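About Grorkport Ride Home

Hi, and thanks for stopping by! I'm Deepika Kurup, and I run Grorkport Ride Home, which is a small company with a pretty simple job. You drove to the party, you had a few, and now you and your car both need to be in your own driveway by morning. You call us, two drivers come out, one of them drives you home in your car and the other follows along behind. That's the whole idea.

I started this after nine years as a night dispatcher for a cab company in Grorkport. People would call at one in the morning, ask what a cab cost, and then ask how they'd get the car back before work. When I told them they'd need a second cab, a lot of them went quiet and hung up. I hated that part of the job (I still remember a few of the voices). So in June, the year after I quit, I put an ad on the bulletin board at the Bouazza Grill with my own phone number on it, and the phone rang that same night.
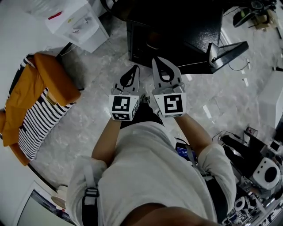 Who you'll meet

If you call after nine, you'll most likely get Malsha Akanda on the phone. She's fast and friendly, and she will ask you twice where you parked – please be patient with her, you'd be surprised how many people get it wrong the first time.

Vsevolod Kravets trains all our drivers and still takes a shift himself on holiday weekends. He can drive a stick, a pickup with a trailer, pretty much anything with plates. Anitha Pisharody does the books and the insurance paperwork, and she's the one to email if your boss needs a receipt.

Every driver has a clean record and has passed a background check, and they're all covered to drive your vehicle. You do need to have your own registration and insurance up to date, so check the glove box before you head out!

Where we go

We cover all of Grorkport and out as far as the Hinier exit. New Year's Eve, the Fourth and the night of the big game fill up early, so book ahead for those if you can. We do weddings and company parties too, up to 200 guests, with drivers waiting at the door from ten o'clock on.

Phones are on from 6 p.m. until 2 a.m., every night of the year. Tips go straight to the drivers. Dogs ride free.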